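Hand-held Gripper Working Group
Minutes of meeting held 27 May 2020, Kesutwood site, ground floor meeting room

Chair: Pierina Barbieri
Present: members for Kesutwood, Stultwood and Lykkegaard
Apologies: Lutard

1. Minutes of the previous meeting

Accepted with one correction. Under item 4, "marker plate" should read "marker face". The November action on spare finger pads is closed.

2. Code of practice, draft 2

2.1 Scope. The draft covers demonstrations recorded with hand-held grippers at a table or at a household appliance. Stultwood asked whether work on the floor is included. Agreed that it is not, and that clause 1 should say so.

2.2 Markers. Clause 3 requires the fiducial marker on each gripper to be flat, clean and fully inside its white border. Lykkegaard reported that tape over a corner had spoiled a batch of recordings. Tape on the marker face is now prohibited. A damaged marker is to be replaced before the next recording and the change entered in the log.

2.3 Left and right. The two grippers are not to be swapped between hands during a session. If they are swapped by mistake, the recording is marked void at that point and started again.

2.4 Retention. Void recordings are kept with the others and labelled. Kesutwood had been deleting them and will stop. The present store holds 3602 recordings, of which 69 are void.

3. Appliances

3.1 Power. Where a task does not need heat, the appliance is to be unplugged at the wall before the operator reaches inside. Where heat is needed, a second person must be within reach of the switch. Stultwood considered the second requirement too strict for short tasks. The chair ruled that it stands until the next review.

3.2 Doors. A hinged door is to be opened fully before both grippers enter. The operator does not hold the door with a wrist or forearm.

3.3 Plates. When a plate is lifted from both sides, the fingers close on the rim before any upward movement. The food item is to be centred on the plate at the start. 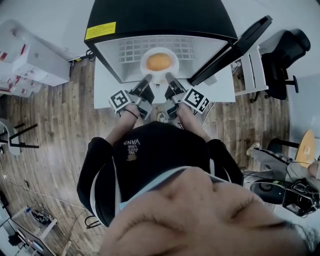

3.4 Warning labels. Manufacturers' labels are to be left in place and uncovered. Kesutwood will add this to its room checklist.

4. Operators and room

4.1 Sleeves are permitted if close fitting at the wrist. Loose cuffs are to be rolled or pinned. Wristbands and watches are permitted where they do not touch the handle housing.

4.2 Cables crossing the standing area are to be routed along the wall or covered. Lykkegaard asked for a minimum clear distance behind the operator. No figure was agreed.

5. Actions

Kesutwood: revise clauses 1 and 3 and circulate draft 3.
Lykkegaard: propose wording for clear floor distance.
Stultwood: test the door clause on side-hinged and drop-down models.
Lutard: confirm the log format in writing.

6. Next meeting

To be arranged by the chair once draft 3 has been circulated.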